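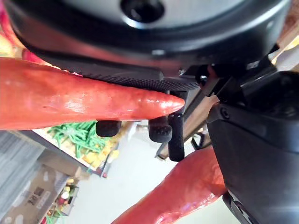 A written limit on grip force is worth having only if the person on the morning shift can check it without a laptop, according to Anežka Kuruc, whose remark in the first round of comments led to the largest single change in the text released today. Her point was taken up in section 4, which now requires a check that can be done by hand at the start of each shift.

Wamus publishes code of practice for robot handling of loose produce

Noltham, September. Wamus has published the first full edition of its code of practice for robots that pick up, move and set down unpackaged fruit and vegetables in shops and market halls. The code covers fixed arms and mobile units with one or two arms. It does not cover packing lines, which remain under separate site rules.

The code contains 83 clauses in six sections: scope and terms, risk assessment, food contact surfaces, grip and release, shared floor space, and records. Of these, 21 are mandatory for any site that wishes to state that it follows the code. The rest are advisory and are marked as such in the margin.

Section 3 deals with finger pads and any other part that touches food. Textured pads are allowed, provided the pattern can be cleaned to its full depth with the site's normal cleaning agent. Pads must be changed when the pattern is worn smooth, torn or lifting at an edge. Exposed screw heads within reach of the food must be listed on the cleaning sheet and checked for tightness at the same time as the pads.

Section 4 sets out how grip limits are to be recorded. Each type of produce is given its own entry, with a highest permitted force and a note of how the item should be held. Long, thin items such as chillies and beans are treated as a separate class. The entry must say whether more than one item may be held at once. If it says nothing on this point, the limit is one.

"We had a single entry for peppers in the draft, and that was plainly wrong," said Ozan Işık, who edited section 4. "A bell pepper and a chilli have very little in common once you try to hold them."

Section 5 applies wherever customers or staff can walk within reach of the robot. It requires a marked stopping distance, a stop control that can be reached from both sides of the display, and a named person on duty who has been trained to use it. Speed limits are set by the site's own risk assessment and must be posted at the display.

The draft was tried at 13 sites, among them the covered market at Clumbridge and the Hijazi food hall. The sites returned 1227 comments between them. Most concerned cleaning intervals and the wording of the shift log. The log has been cut to one page.

"The old log asked for the same serial number in four places," said Freya Tapley, site lead at Clumbridge. "Staff were filling it in at the end of the day from memory. The new one gets done at the display."

Sites already working to the draft may go on using it until their next yearly review. New sites should use the published edition from the start. Records kept under the draft remain valid and need not be copied into the new form.

Comments on the published edition may be sent to the Wamus standards desk in Noltham, marked for the attention of Thắng Ngô. Please quote the clause number.

ENDS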